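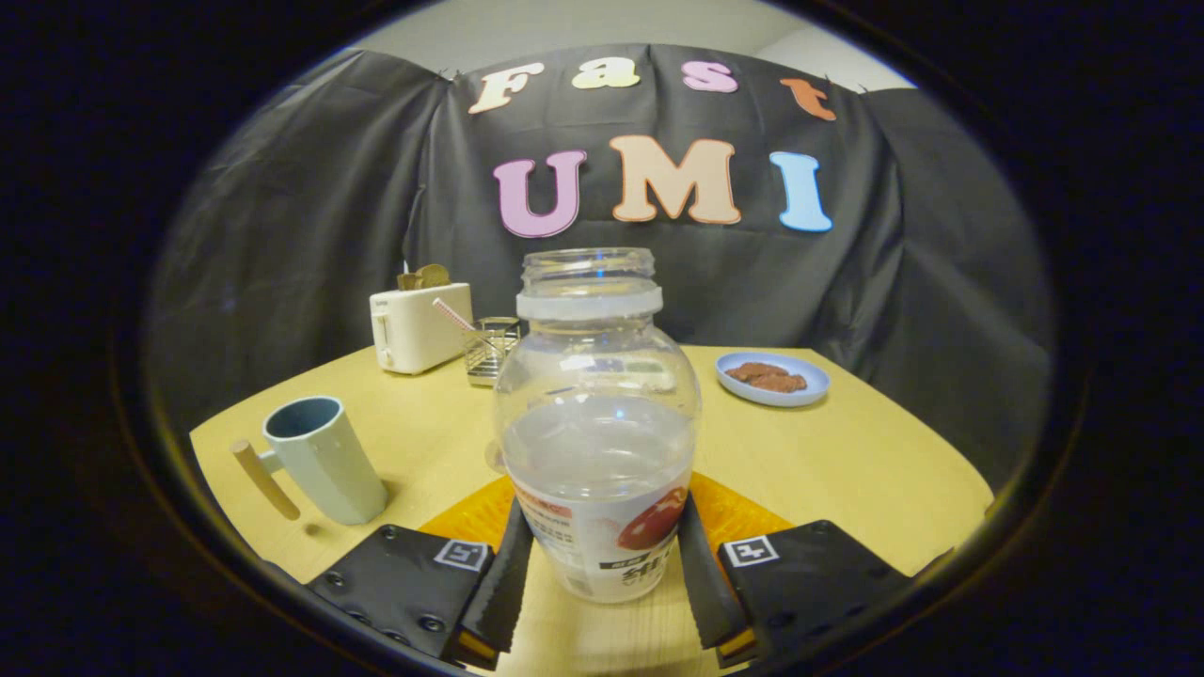
September, evening. Two hours at Merwood tonight, all of it on the gripper. Swapped the trigger spring for the softer Relten one and refitted both jaws. The left still closes a hair before the right, so I packed the pivot with a thin washer and it improved.

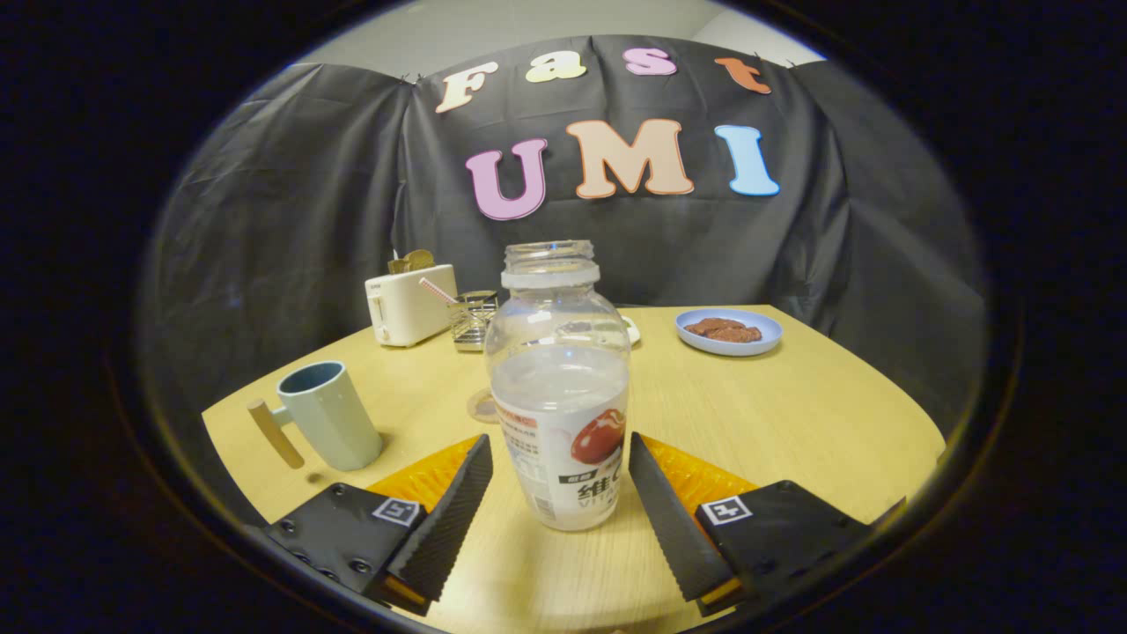 Grip pressure was the next job. I want the jaws to hold thin plastic without squashing it, and the ribbed pads seem better for that than the flat ones I cut in spring. I kept to the clear bottle with the jujube on the label and left the mug for another night, as that straight stick of a handle will need a different approach. Logged 60 tries. Clip 1689 is the one to look at again.

Need 4 more screws from the shop in Tistville. Bus home at nine.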